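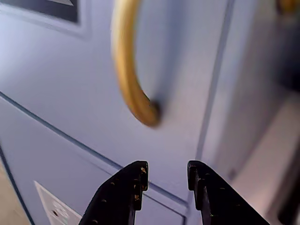 Poignée de porte, courbe couleur laiton sur panneau gris lavande.

4/10/21

Bon, reprise du cahier après une semaine à courir partout. Je note tout en vrac, Kiyoshi remettra de l'ordre s'il en a le courage !

Relevé des délivrances pour l'étude polymédication (officines Mellwood et Kallis) : l'extraction donne 3,714 lignes brutes. Après nettoyage il en reste 3,284. Les lignes perdues sont surtout des doublons de renouvellement, la même ordonnance saisie deux fois quand le patient revient chercher un produit manquant. Je m'y attendais un peu, mais pas à ce point - Thu avait raison de râler contre le logiciel de Kallis.

Autre souci, les inhibiteurs de la pompe à protons. Mellwood les code par DCI, Kallis par nom commercial, et du coup mon script comptait deux traitements différents chez les gens qui fréquentent les deux officines. Corrigé ce matin avec la table de correspondance de Bình (merci !!). Il reste les associations fixes, genre antihypertenseur + diurétique dans le même comprimé : une molécule ou deux ? Hermine dit deux, Tâm dit qu'il faut compter les boîtes parce que c'est ce que le patient voit. Moi je penche pour Hermine, mais je garde les deux colonnes pour l'instant.

Relecture manuelle : 50 dossiers tirés au hasard, 4 avec une posologie illisible ou absente. Je les ai mis de côté dans le classeur Gollberg, intercalaire vert. Ne pas les réintégrer avant d'avoir eu le médecin au téléphone.

Seuil : on reste sur cinq molécules ou plus pendant trois mois. J'ai essayé à six, juste pour voir, et on perd presque tous les moins de soixante ans, dommage, c'est la tranche qui m'intéresse.

À faire :
- relancer Doherty pour l'accès aux données de décembre
- demander à Thu si les crèmes et collyres sont exclus partout (chez Kallis j'ai un doute)
- refaire le graphique par âge, les couleurs sont affreuses
- sauvegarder le script AVANT d'y toucher, cette fois

Bình passe demain avec la version corrigée de la table, on regardera les associations fixes ensemble.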